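Chapter 8
Gifts, Gates, and Clock Towers: How a Campus Gets Its Landmarks

I went to college at Windudby, and for my first two years I walked under the Polat Gate every single morning without once looking up.

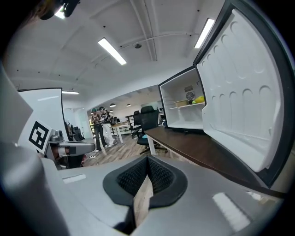

When I finally did look up (I was waiting for a friend and it was raining), I saw a line of carved letters saying the gate had been given by a graduating class. I remember being surprised. I'd figured the college built its own gates! Why would a bunch of students who were leaving pay for something they'd hardly ever walk through again?

That question is where this chapter starts. We spent Chapter 7 on the buildings a college can't do without, the classrooms and dorms and dining halls. Now we get to the extras: gates, benches, sundials, bell towers, the odd statue. Most of them came as gifts, and a gift leaves a different kind of paper trail than a building does. You won't find much in the construction budgets. You'll find it in class minutes, student newspapers, thank-you letters, and sometimes a very grumpy note from whoever had to find room for the thing.

I'll use Windudby a lot, partly because I know it and partly because its records are so wonderfully messy. The class that gave the gate had 129 members and raised $664, mostly in small pledges, and they argued for most of a year over what to buy. One group wanted a clock. Another wanted trees. The gate won by 24 votes, and the clock people were still writing angry letters to the alumni magazine long after graduation.

We'll also visit Zaltov College, where the bell tower was moved, rebuilt, and moved again, and where you can have a good long fight over whether the tower standing there today is the "same" one. I change my mind on this every time I teach it, so don't expect me to settle it for you. Then there's the Jivetti Bench, which has the reverse problem: the bench has stayed put and the story about it keeps changing.

Before you read on, go find a landmark on your own campus or in your town, something with a plaque or a date on it. Write down exactly what the words say, including who gets thanked and who doesn't. Keep that page handy. You'll need it for the first exercise, right after the section on reading inscriptions.

Words to watch for in this chapter: class gift, dedication, cornerstone, bequest, replica, restoration.

8.1 Who Pays, and Who Picks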